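Secondhand Desktops for the Prollilley Study Room
Final project report, Introduction to Community Technology
Hafþór Egilsson and Baldur Toft
Submitted 2023-07-31

1. Background

Prollilley is a housing complex of four buildings on the east side of town. It has a shared study room on the ground floor of Building C, next to the laundry. When we started, the room had six chairs, two long desks, a printer that worked with one particular laptop, and no computers. Residents who needed to fill out a job application or do homework used their phones or took the bus to the library.

The residents' association had set aside $3,000 for the room. New machines with monitors would have used all of it on three or four seats, and the association wanted six. Our project was to find out whether six used desktops could be bought, checked and set up within that budget, and whether people would use them.

We divided the work early. Baldur handled buying, money and the contact with the association. Hafþór handled the hardware checks and the software. We both wrote this report, and we both carried things.

2. What residents asked for

Before buying anything we put a one-page survey under doors and left a stack by the mailboxes. We got 40 back. The survey asked what people would use a computer for, what time of day they would come, and whether they had a computer at home that worked.

The most common uses were forms, school work and printing. Video calls came next, which we had not planned for, and we added two headsets to the list because of it. Games were mentioned by several people who gave their age as under 12. Evening was the preferred time by a wide margin. The room was being locked at 6 p.m., so we asked the association to move that to 9, and they agreed for a trial period ending in September.

One question on the survey was badly written. We asked "Do you have internet?" and people answered for their phone, their apartment, or both. We left the answers to that question out.

3. Choosing where to buy

We compared three sources: an office liquidator, individual sellers online, and Kaimal, a refurbishing shop near the rail yard. Individual sellers had the lowest prices, but every machine would have been different and there was no return if one failed. The liquidator sold only in lots of 20.

Kaimal had a run of matching towers from an office that had closed. They were sold without drives. The shop gave 30 days for returns and let us open the cases before paying. We bought seven, six for the desks and one for parts. Monitors, keyboards and mice came from the same shop.

Total spending was $1,391. That covers the towers, seven solid state drives, six monitors, keyboards, mice, two headsets, power strips and cable ties. It does not include the two desks, which were already there, or our bus fare.

4. Checking the hardware

We wrote a checklist after the first machine, when we realized we had each looked at the same things and both skipped the fans. The final list had these steps:

Open the side panel and look for damage, swollen capacitors and missing screws.
Remove dust with a hand blower and a soft brush.
Reseat the memory.
Check that the processor is seated properly and replace the thermal paste.
Fit the new drive.
Start the machine and run a memory test overnight.
Write the result on masking tape on the back of the case.
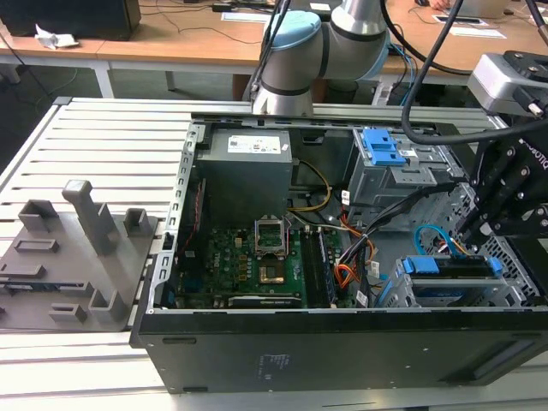 The processor step took us the longest to learn, and we would tell another group to practice it on a spare board first. The old paste had dried hard on most of the machines and had to be softened with alcohol before it would wipe off. We did this work with the tower lying on its side, so that the board is flat and a small part cannot fall down into the case. The retention bracket on the socket has to be up, as it is in the photo, before the square processor can be lifted out or set down, and it should never be forced closed. If it resists, the processor is probably turned the wrong way. Baldur bent a pin in the parts machine this way and we could not straighten it. That machine gave up its memory and power supply in the end, so it was still worth the price.

Two of the six had problems. One failed the memory test and passed after we swapped a module from the parts machine. The other shut itself off after a few minutes. We replaced the power supply and it has run normally since then. Neither of us found a swollen capacitor in any of them.

5. Software

We installed the same free Linux desktop on all six. We considered buying Windows licenses, and there was money left for it, but the association preferred to keep the remainder for repairs. Each machine has a guest account that clears itself at logout, a web browser, an office suite and the printer driver.

The printer took two full afternoons. The driver on the manufacturer's page was for an older version and failed without an error message. A generic driver worked on the first try once we thought of using it. Double-sided printing still does not work.

For time limits we used Clesutel, a small booking program that another student group had written the year before. It shows a countdown in the corner and gives a warning five minutes before the end. Sessions are 45 minutes and can be renewed if no one is waiting. Parents asked us for a content filter, and we set one up on the router so that it covers the whole room.

6. Setting up the room

The desks did not have enough outlets near them. Mr. Steller from the maintenance office added a double outlet on the window side and asked us to keep all cables off the floor. We ran them under the desks with ties and adhesive clips. The adhesive clips started to fall off within a week and we replaced them with screw-in ones.

We put three machines on each desk with the screens facing the wall, so that people walking to the laundry do not look straight at someone's bank account or application form. A printed sheet at each seat explains how to log in, print and log out. It is in English, Spanish and Icelandic. The Icelandic one began as Hafþór's test page and a resident asked us to leave it up.

7. Use in the first weeks

Clesutel keeps a log of sessions without names. In the first five weeks it recorded 500 sessions. Evenings were busiest, as the survey had suggested. The hour before closing was often full, and the seats by the door were used least, possibly due to the draft and the noise from the dryers.

We asked people for comments on a clipboard. Most comments were about the chairs. Several asked for a scanner. One person wrote that the room was too warm with all six machines running, and we agree with that. A fan has been ordered.

8. Problems and what we would change

We should have measured the room before buying monitors. They fit, but there is almost no space left for paper next to the keyboard.

We spent too much time cleaning the cases on the outside. It made them look better and did nothing else.

The checklist should have existed from the start. Our notes on the first two machines are incomplete and we had to open both again.

We did not plan for who would look after the computers when the course ended. A resident in Building A has agreed to be the contact person, and we wrote her a four-page guide with passwords in a sealed envelope. Updates are automatic, but somebody still has to check the printer and replace a mouse from time to time.

9. Remaining budget

The association has $1,609 left from the original amount. It has decided to buy a scanner and two better chairs first and hold the rest. Receipts are in Appendix B, the survey form is in Appendix A, and the full checklist with results for each machine is in Appendix C.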